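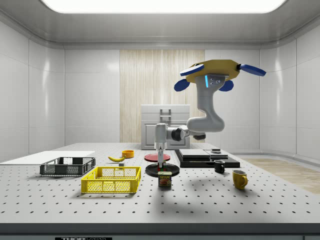

I have been meaning to write up my gripper comparison for the better part of two weeks, and every time I sat down to do it I ended up running one more batch instead, so please forgive me if this rambles a bit.

Some of you will remember that I started on this last August, when Nazma Amarasinghe talked me into doing all my testing in simulation before spending any more money on hardware (my wallet thanks you, Nazma!). I kept the same arm and the same controller the whole way through and only swapped what was on the end of it. First came the plain two-fingered gripper, and then the three-fingered Bolby, which I'd been drooling over for ages.

The SPAM can was the object I cared about most. It's a short rectangular tin, and I figured two flat fingers would love it, and they did: 9 clean lifts out of 9 tries. The Bolby managed 8, and on the one it missed, the third finger caught a corner and spun the can sideways. The banana went the other way. Two fingers kept pinching it too close to the end and it would swing like a pendulum, while the Bolby wrapped around it and just held on, bless it.

Mugs were a draw, more or less. Both grippers can take one by the rim, but I still don't have a good approach for the handle when it points away from the arm, and Sunil Roy has been sending me long, kind emails on the subject that I promise I'm going to answer this weekend.

For now I'm sticking with two fingers, and next I want to loosen the grip force on the orange bowl, which keeps shooting out like a bar of soap.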